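From: Sabine Oltmanns
To: Funitz users list
Date: Wednesday, September 13, 2023
Subject: Re: [funitz-users] Head camera exposure and hand choice on the Koppel

> We are at the point of picking a hand for our Koppel and would
> like to hear from anyone who has run both the two-finger gripper
> and the Drorkeo hand on household items. Second question: does
> the head camera give you usable images at floor level, or did you
> have to add a wrist camera? We get smeared edges whenever the
> torso moves, and auto exposure hunts on our carpet.

Both, since January, at the Parnedport site. Our items are mostly footwear, picked from a two-tier rack and from the floor.

Gripper vs. hand. For slides on the upper shelf the two-finger gripper is the easier tool. One finger goes into the opening, one stays outside, and the approach angle is forgiving. It does badly on the lower shelf. The gripper body is too tall to get under the upper boards unless the wrist is nearly flat, and our planner rejects most of those poses. The Drorkeo hand gets in there with the fingers half closed. It costs you in calibration: we redo the finger zeros every 15 grasps, otherwise the thumb drifts and closes late.

Thumb drift is worse after a cold start. Let the hand cycle open and closed for 2 minutes before you zero it.

Head camera. Lock the exposure. Auto will hunt on any patterned floor, and ours is gray carpet with streaky bands, so I expect we see what you see. We run fixed exposure with gain at 250 and accept some noise in the dark parts under the shelf. The smearing went away when we stopped capturing during torso motion. The controller publishes a settled flag on port 3520; wait for it, then grab the image.

Looking down from the head, the upper shelf hides a good part of whatever is on the lower one.
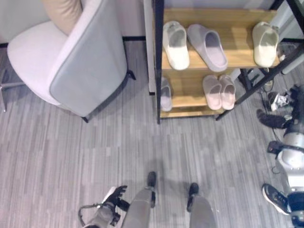 For the lower tier we therefore segment on whatever part is exposed and let the hand find the rest by contact. A wrist camera would help, but on the Drorkeo mount it sits where the cable loop needs to go, and I have not found a bracket that clears both.

Also mask out the robot's own legs and feet. Gray limbs on gray carpet gave us false detections until we projected the joint model into the image and dropped those pixels. The mask needs a margin, and ours is still too tight at the feet.

If you have a wrist bracket drawing that fits the Koppel, please post it. I can send the mask code and the exposure settings file in return.

Sabine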